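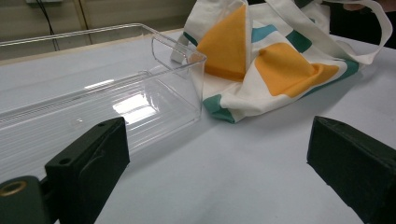

Vale a pena pagar mais por um gin só porque foi envelhecido em barrica?

Quase nunca, e digo isto com três garrafas dessas no armário lá de casa.

Início > Opinião > Copos e Garrafas

Crónicas | Provas | Bares | Receitas | Contactos

Gin na barrica: já chega, por favor

14 de outubro de 2018

Pronto, comecei pela conclusão e agora tenho de a defender. Gosto muito de gin. Gosto dele seco, com zimbro a sério, daquele que cheira a mata depois da chuva (a minha mãe diz que cheira a desinfetante, mas isso é outra conversa!). O que não percebo é esta mania de o meter em madeira durante oito meses e depois pedir por ele o preço de um bom conhaque.

Na semana passada provei o novo da Kristiansen, o Otbridge Reserva, de que saíram 2.594 garrafas. A minha é a 922, está lá escrito à mão no rótulo, muito bonito. Abri-a com a melhor das vontades. Cheirava a baunilha, depois a mais baunilha, e lá muito ao fundo, envergonhado, um bocadinho de casca de laranja. E o zimbro? Fui à procura dele com água, com gelo, com tónica, e nada. Se me vendassem os olhos, eu dizia que era um bourbon novo e fraquinho.

O Thắng Hoàng, que tem um bar onde passo mais tempo do que devia, acha que sou antiquado. Serviu-me um Martinez feito com o Zoltunholm envelhecido e, está bem, admito, estava ótimo. O vermute agarrava-se àquela madeira toda e a coisa funcionava. Mas foi um cocktail! Puro, o mesmo gin pareceu-me chato ao segundo gole, e custa quase 200 euros a garrafa.

Eu sei que as destilarias precisam de novidades e que a palavra «reserva» fica bem numa prateleira. Também sei que há quem use a barrica com juízo: o da Wustalbridge passa pouquíssimo tempo em madeira já velha e continua a saber a gin, com o cardamomo bem vivo. Esse compro outra vez. Aos outros pedia só que pusessem no rótulo quanto tempo lá esteve e em que madeira, para uma pessoa saber ao que vai.

Até lá fico com o meu seco, muito gelo e uma tira de limão. Em novembro volto ao assunto, com o rum.

Artigos relacionados
Tónica a mais, gin a menos
O vermute que sobrou do verão
Cinco aguardentes para o frio
Porque deixei de comprar edições limitadas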